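What We Spent and What We Should Have Spent: Planning a Gripper Setup on a Student Budget

Project report, Bameo group, Todmont

When our group picked the gripper project back in September, I put my hand up for the budget part because I figured it would be the easy job. You make a list, you add it up, you're done! I ended up rewriting that list 19 times, and the final version still has a couple of lines I'd change if I could.

We had $3,308 for everything except the arm, which the department already owns. That sounds like a lot until you start getting quotes. The first thing I did was split the list into stuff that touches the object (gripper, pads, spare pads), stuff that sees the object (wrist cameras and their mounts), and everything else. "Everything else" was my smallest number on paper and the one that grew the most. Cables, screws, threaded inserts, shipping. Ugh, shipping.

The gripper came down to two suppliers, Inia and Magalhães. Inia was cheaper up front, but the pads were glued on and a replacement meant sending the whole finger back. Magalhães wanted more money and a longer wait, but you can swap the pads yourself with one small screwdriver. I went back and forth for weeks. What settled it for me was pricing a whole school year of use and not just the first box. I guessed we'd go through 3 sets of pads, and on that guess Magalhães came out $152 ahead.

The cameras were the other big argument. Half of us wanted one good camera up on a stand, and the other half (me included) wanted small ones at the wrist. A stand camera is easier to buy and much easier to aim. But a wrist view goes wherever the gripper goes, and you get the textured pad and the little row of teeth right up close.

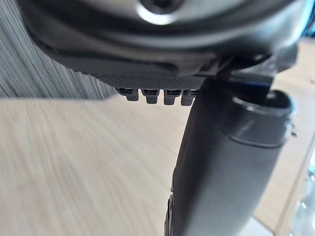
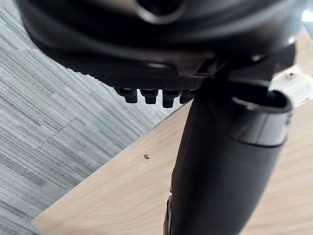 Photos: Bameo group project, Todmont. Both are wrist camera views.

You can tell how much of a wrist view the gripper housing takes up. I had not planned for that at all! When I compared lenses I was only looking at price and resolution, and I never asked how much would be left over for the table and the object. If you're writing a list like mine, put field of view in its own column, and borrow a camera for an afternoon before you order any.

Light should have been on the list too – I had zero dollars for it. Dark parts next to a bright patch are hard on a cheap sensor, and a plain diffused lamp wouldn't have cost much. I'd pay for it out of the spare cable money, which we barely touched.

My other regret is ordering in one big batch. It saved on shipping, but it meant the mounts were bought before we'd tried a single one on the arm. Next year's group can have my spreadsheet, including the tab of things I crossed out and the supplier emails about lead times.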